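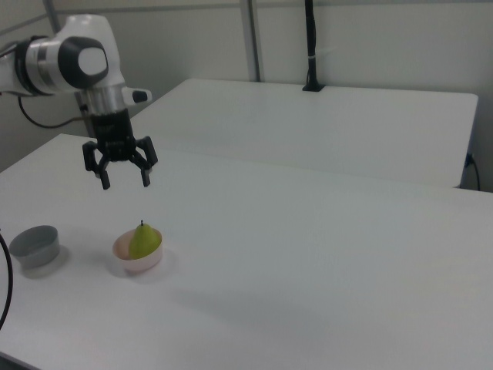 Cell 2, gripper open over the fruit transfer set.

Pre-run check, kitchen chores trial, Riviere
Inspector: Marjan Shojaei
9 March 2021

1. Tabletop clear except for bowls and pear — OK
2. Cables outside arm travel — recheck at full reach
3. Fingertip pads — OK, slight wear
4. Speed limit set for soft produce — OK

Comment on 4: the arm is still far slower than a person at putting away fruit.

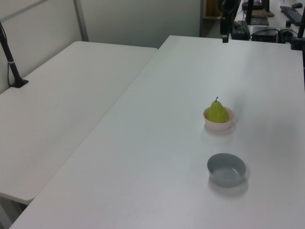

Not ready for unattended kitchen work. Repeat item 2 before the next run — F. Delorme to sign.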